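德洛拉家务互助站 Delora
首页 > 清洁与收纳 > 桌面与办公区

桌面双层架底下的碎纸屑怎么清,绒条掸子越扫越散

提问者:Itziar Moya
提问日期:4月12日
标签:碎纸屑 桌面置物架 超细纤维 静电 手工桌
浏览 1,000 关注 13

先说条件。桌子放在手工间靠窗一侧,桌面浅灰褐色,表面光滑,无桌布。桌上放一个双层置物架,黑色金属框,两块浅色木层板,整架长440毫米。架子不固定,直接站在桌面上,下层板和桌面之间留空,平时不放东西。

问题出在剪纸。彩纸用得多,剪下来的边角料大小不一,大的有指甲盖那么大,小的接近打孔机打出来的圆片。大部分当场扫进纸篓,剩下的会往架子底下跑,集中在架腿内侧和下层板的正下方。架腿是很细的折弯条,和桌面接触的地方形成一个夹角,纸屑一旦卡在角里,从正面扫不出来。

试过的办法和结果如下。

一、绒条掸子。超细纤维,扁柄,头部是短粗的绒条。扫过之后一部分纸屑粘在绒条中间,一部分被推到更里面。把掸子拿出来的途中,粘着的那部分又掉回桌面,位置比原来分散。

二、湿抹布。纸屑能粘起来,但红色和品红色的纸遇水掉色,桌面留下浅色印子,当时擦掉了,抹布上的没洗掉。

三、手持吸尘器,品牌是Trallix,型号不记得。吸口是圆的,比架子底下的空隙矮不了多少,能伸进去,转不了角度。吸到靠后的位置时,出风口对着桌面前半部分,把没吸的纸屑吹走。

四、直接用手捡。有效,慢。

想知道的有三点:

1. 绒条掸子是不是不适合清碎纸屑,还是我用的方法不对。
2. 架子要不要每次搬开。架上有墨水瓶和一叠裁好的卡纸,搬一次要先清空。
3. 有没有办法让纸屑少往架子底下走。

不考虑换桌子,也不考虑换成落地架。预算不高,最好用家里现有的东西解决。

提问下的评论

排队的橡皮:桌面是什么材质?贴面的和实木的处理不一样。

Itziar Moya(提问者):不清楚,房子里原来就有的。表面没有木纹触感,滴水会成珠。

排队的橡皮:那就按封闭表面处理,酒精先别用,等有人确认再说。

北窗:纸屑量有多大?一次一小撮和一次一桌子,答案差很多。

Itziar Moya(提问者):一小撮。散在架子前面和底下。

灰格子:关注。我家是拼豆,同样的架子,同样的位置。

共3个回答,按票数排序

回答一(已采纳)
回答者:Montserrat Alcaraz
赞同 97

我在一间裁纸装订的小工作室做过几年后道,工作室叫Requena,每天收工都要清台面,台面上也有这种不固定的小架子。按问题的顺序答,最后补充清洗掸子的部分。

关于绒条掸子

绒条掸子能清碎纸屑,前提是把它当成推板用,别当成掸子用。

超细纤维绒条对两类东西的作用机制不同。浮灰颗粒小,进入纤维之间的缝隙后不容易出来,轻轻带过就能收走。纸屑是片状的,面积比绒条的端头大,进不到纤维里,只能夹在两根绒条之间,或者靠静电贴在表面。这两种附着力都很弱。掸子一抬、一转、一碰到架腿,纸屑就掉。你描述的"拿出来的途中又掉回桌面",原因在这里。

所以操作上要改两处。第一,掸头落到桌面以后不再抬起,直到纸屑被带到桌沿或者带进簸箕。第二,运动方向只有一个,从里向外。来回扫等于把刚收拢的再推回去。

具体步骤:

1. 先看上层板和下层板上有没有纸屑。有的话先清层板,从上往下。层板上的纸屑用掸子直接扫到桌面,不用接。
2. 桌面清理从架子的后侧开始。人站在正面,掸子从架子侧面绕进去,或者从下层板下方平着伸进去,掸头越过最靠里的一片纸屑之后再落下。
3. 掸头落下后轻压,绒条略微散开即可。压得太重,绒条端头会倒伏,纸屑从绒条底下漏过去。
4. 匀速向外拉。速度慢一点,快了会带起气流,小纸片会飘。
5. 拉到架子前方的空桌面,停住,不抬。换另一只手拿卡片或者小簸箕抵在纸屑前面,把这一堆推进去。
6. 从另一侧重复一次。

大多数人跳过第二步,掸子从正面进去,头先碰到最前面的纸屑,一路往里推,推到够不着的位置。起始点错了,后面怎么扫都散。

前面的纸屑和架子底下的纸屑要分成两批处理。先处理架子前面的,把前方清出一块空地,再去拉架子底下的。顺序反过来的话,里面拉出来的和外面的混在一起,中途一定有一部分被挤回架腿旁边。

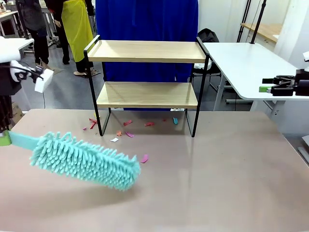 双层架前方和底下散着几色碎纸,青绿色绒条掸头悬在桌面上方,还没有落下。

以这种分布为例。左前腿附近有橙色和粉色的纸屑,再往前一点有一片白的,架子前面靠中间单独有一片粉色的,这几片归第一批。右腿内侧的青绿色那片归第二批,掸子要从右侧绕到它后面再落,从左边横着扫过去只会把它顶到腿上。左侧下方品红色和红色的两片离得近,可以一次带出来。

掸头朝右下方斜着进去没有问题,落下之后要把柄放低,让整段绒条接触桌面。只用尖端扫,有效宽度太小,纸屑会从两边绕开。

关于架腿夹角

细腿折弯的架子,腿根和桌面之间有一个很窄的楔形空间。绒条太粗,进不去。用以下几种任意一种:

干的油漆刷,窄的,毛要偏硬。刷毛斜着插进夹角,沿腿的方向往外挑。
硬卡纸条,折成直角,一边贴腿,一边贴桌面,往外拉。
竹签缠一小圈美纹纸,胶面朝外,点一下就粘起来。适合只剩一两片的情况。

不建议用牙签直接挑,会划到金属表面的涂层。涂层划破以后露底,湿抹布擦几次就生锈。

关于要不要搬架子

分日常和定期。

日常不搬。上面的步骤做完,架子底下可以做到没有肉眼看得见的纸屑,残留的是纸粉,纸粉不影响使用。

定期要搬,一周一次或者一批活做完搬一次,看哪个先到。搬之前把瓶装的东西先拿下来,卡纸可以不动。两手分别握住架子两端,垂直提起,移到旁边放下。不要推着走。推的时候腿底会压着纸粉和纸屑在桌面上磨,光滑的桌面容易出现细划痕,浅色桌面上看不明显,侧光一照就能看见。

搬开以后按这个顺序:干扫,干擦,必要时微湿擦,再干擦。干扫没做完之前不要碰水。

关于掉色

红色、品红色、橙色的手工纸掉色最常见,深蓝和黑色次之。掉色程度和纸的染色工艺有关,同一种颜色换一个牌子结果就不一样,没有办法从外观判断。所以统一处理:桌面上还有彩纸屑的时候,抹布、桌面、手三样都保持干燥。

已经染上的桌面,先用拧到不滴水的软布加一点点中性洗涤剂擦,擦完用清水布过一遍,马上擦干。提问者说滴水成珠,那就是封闭表面,染色通常停留在表层。擦不掉再考虑别的,先在桌子背面或者靠墙的边缘试。

染上的抹布不用管,留作干活专用。不要和浅色的一起洗。

关于吸尘器

问题出在出风口方向。手持吸尘器的出风口多半在机身侧面或者后部,吸口往里伸的时候,出风口正好在桌面前半部分的上方。解决方法有两个,一是机身转过来,让出风口朝外朝上;二是先清前面再吸后面。第二个更可靠。

吸口是圆口的话,可以在外面套一截扁的软管,或者用硬卡纸卷一个扁嘴,用胶带固定。卡纸扁嘴用几次就软了,软了就换。注意不要把进气口堵得太小,电机会闷响,听到声音变尖就停。

指甲盖大小的纸片会横在吸口上,堵住之后后面的都吸不进去。大片先捡,吸尘器只处理小的。

关于怎样让纸屑少进架子底下

剪纸的时候,纸屑的落点在手的正下方和剪刀的外侧。惯用右手的人,边角料多数往左前方飞。架子放在左前方就等于放在落点上。把架子往惯用手一侧挪,或者往后挪到离操作区一臂远,进去的量会明显减少。

另外一个办法是用挡条。找一根轻的长条,长度和架子相同,你的架子是440毫米,裁一根440毫米的硬纸板条,折成L形,立在架子前面,短边朝外。剪完以后把挡条前面的纸屑直接扫走,挡条拿开。Requena的台面上用的是木条,纸板的效果一样,寿命短一点。

也可以在操作区铺一张大张的废纸或者浅托盘,所有剪切动作都在上面完成,收的时候四角提起来倒掉。这个办法最省事。缺点是铺纸以后裁刀打滑,用裁刀的时候要换成切割垫。

关于静电

冬天和开暖气的时候,纸屑粘桌面、粘掸子、粘手都会加重。空气干燥,绒条在光滑桌面上来回摩擦,电荷散不掉。单向慢拉本身就能减少摩擦次数。如果还是粘得厉害,扫之前把手和掸子柄一起碰一下接地的金属件,或者把房间湿度提上去。不要往绒条上喷水,绒条一湿,红纸屑就粘在上面掉色,掸子会废掉一块。

防静电喷剂不建议用在桌面上,会留膜,之后贴胶带贴不住。

关于清洗掸头

绒条掸子清过纸屑以后不要直接下水。先干处理:到垃圾桶上方,柄朝上,轻拍柄身,让纸屑掉下来。绒条根部夹着的用手指从根往尖捋。捋完再拍一次。看不到彩色的点了才能洗。

洗的时候用凉水或者温水,中性洗涤剂,手揉。不放柔顺剂,柔顺剂会在纤维表面成膜,之后吸尘能力下降。不放漂白剂。揉完冲到水清,甩干,绒条朝下挂着晾。不要晒在暖气上,超细纤维受热会发硬,端头起结。

掸头能从柄上取下来的,取下来洗。取不下来的,连接处尽量少进水,晾的时间加长。

没有完全晾干的掸子不要收进抽屉,也不要拿来扫纸屑,原因同前。

回答下的评论

Itziar Moya(提问者):照步骤做了一遍,先前面后里面。架腿内侧还剩两片,用缠胶纸的竹签粘掉了。采纳。问一下,L形挡条的短边为什么朝外?

Montserrat Alcaraz:短边朝外可以压住。短边上放一把尺子,挡条就不会倒。朝里的话会伸到下层板底下,拿的时候带出来一堆。

灰格子:拼豆适用吗?

Montserrat Alcaraz:不适用。拼豆会滚,绒条压上去豆子从底下漏。用带边的平铲。

北窗:补一点,美纹纸粘力弱,冬天粘不起厚卡纸屑,换成普通透明胶带反过来缠就行。

Montserrat Alcaraz:可以。注意别碰到层板,木层板上留胶不好擦。

回答二
回答者:纸镇
赞同 13

上面写得很全,我只说搬架子这一条,意见不同。

我的做法是每次都搬,但前提是把架子变得好搬。架上东西放在两个浅盒里,上层一个,下层一个,要清桌面的时候先把两个盒子端走,再端架子。多出来的动作就是端两次盒子。比把掸子从侧面绕进去省眼力。

浅盒的尺寸要小于层板,四周留出手指能伸进去的余量。盒子底部贴一层薄毛毡,端的时候不刮木板。墨水瓶单独放一个小盒,盒里垫一块海绵,挖孔,瓶子插在孔里。不挖孔的话端起来瓶子会滑。

架子腿底可以贴垫片。细条腿贴不了圆垫,买带背胶的毡条,剪成和腿一样宽,略短于接触面。贴之前用酒精擦金属,只擦金属,桌面垫纸。贴好以后压一晚上再站起来用。

毡条有一个副作用,会粘纸粉。贴了毡条的腿,每次搬起来翻过来看一眼,用胶带粘一下。

另一个可选的是透明硅胶垫。优点是不粘粉,缺点是硅胶垫比毡条厚,四个点厚度不一致时架子会晃。上面放墨水瓶的话晃不得。

我用的清洁布是Pronelura的灰色平纹布,不带绒条。平纹布收纸屑的方法是对折,折边朝里,沿桌面往外带,带到桌沿连布一起兜起来拿走。比掸子少一步。布的缺点是伸到架子底下时手背会碰到下层板,手大的人不方便。搬开架子以后没有这个问题,所以两件事要放在一起看:搬架子就用布,不搬架子就用掸子。

桌面如果是浅色,白纸屑不容易看见。收工前关掉顶灯,开一盏台灯放在桌角,光贴着桌面打过去,纸屑会有影子。每一片都看得清。

回答下的评论

排队的橡皮:酒精擦金属要看涂层。喷漆的可能会软,粉末喷涂的一般没事。先在腿内侧试。

纸镇:同意,补上。

Itziar Moya(提问者):毡条和硅胶垫之间,只想少搬几次的话选哪个?

纸镇:都不影响搬的次数,只影响桌面划不划。

回答三
回答者:用户_小满前后
赞同 0

用吹风机冷风吹一下就行了,全部吹到地上然后扫地。我一直这么弄,很快。

回答下的评论

北窗:吹到地上以后踢脚线缝里全是,地毯更麻烦。

灰格子:窗边还会吹到窗帘上。

用户_小满前后:我家没有地毯。

Montserrat Alcaraz:没有地毯、四周没有柜子的房间可以。吹之前把架上裁好的卡纸拿走,散了要重新对齐。风要从架子后面往前吹,从前面吹会全部堆到后面去。

用户_小满前后:我是从侧面吹。

提问者补充

汇总一下两周以来的做法,给后面看到的人参考。

架子往右后方挪了一段,剪纸时右手一侧的空间变小,用了几天适应。挪完以后进到架子底下的纸屑减少,只剩小的。

挡条做了,用的是包装盒的侧板,裁到440毫米。第一根折的时候没有压痕,折边不直,立不住。第二根先用圆珠笔空芯沿尺子划一道再折,可以立住。短边上压钢尺。

掸子保留。前面的纸屑用掸子拉到桌沿,架子底下的从侧面绕进去拉。柄放低这一点影响最大,之前一直是斜着戳。

吸尘器暂时不用在这张桌上。卡纸扁嘴做过一个,吸力能用,声音大,收拾一小撮纸屑不值得拿出来。

湿擦改到每周搬架子那次,干扫做完以后再擦。二月份留下的一处粉色印子用中性洗涤剂擦了两遍,浅了,侧面看还有一点。桌子背面试过酒精,没有发白,正面还没有试。

浅盒没有买到合适尺寸,先用两个鞋盒盖代替。鞋盒盖软,端卡纸可以,端墨水瓶不行。墨水瓶现在移到旁边的抽屉里了。

还有一个没解决的:纸粉。搬开架子以后能看见腿的位置有一圈浅印,干布能擦掉,一周后又有。不影响使用,知道怎么处理的可以继续在下面写。

补充下的评论

纸镇:那一圈是搬的时候没有先扫就放回去,腿底带着粉。搬起来以后把架子侧放在一张废纸上,腿底擦一遍再放回。

Itziar Moya(提问者):好,下次试。

排队的橡皮:正面用酒精之前再等等,有些贴面当天没反应,过两天才发白。背面那块多看几天。

相关问题
卡纸裁切后的毛边怎么处理
超细纤维掸子洗完发硬还能不能用
金属置物架的腿在桌面上留黑印
手工桌切割垫卷边

本页回答由社区用户提供,请结合自家材质先做小面积测试。
举报 收藏 写回答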